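OK so I finally joined the Ullport egg share and I have to tell you all about it!!

You pay for the season up front, then every other week you get 12 eggs from a farm out past Jitdale. First pickup was this morning.

The yolks! I made a two-egg omelet and it came out the color of a school bus.

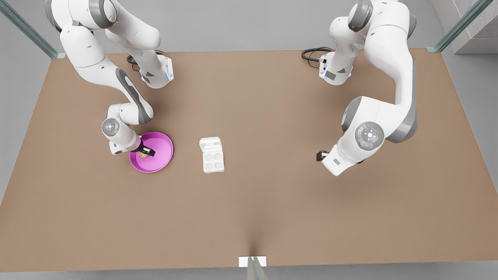 Egg carton and a magenta plate.

Danai Petridis runs the share and she says hens slow way down in January, so pickups go monthly then - fine by me, I'll ration.

Also she wants the old cartons back, so quit tossing them, Ullport people!

Next up is my grandma's lemon custard. Will report back.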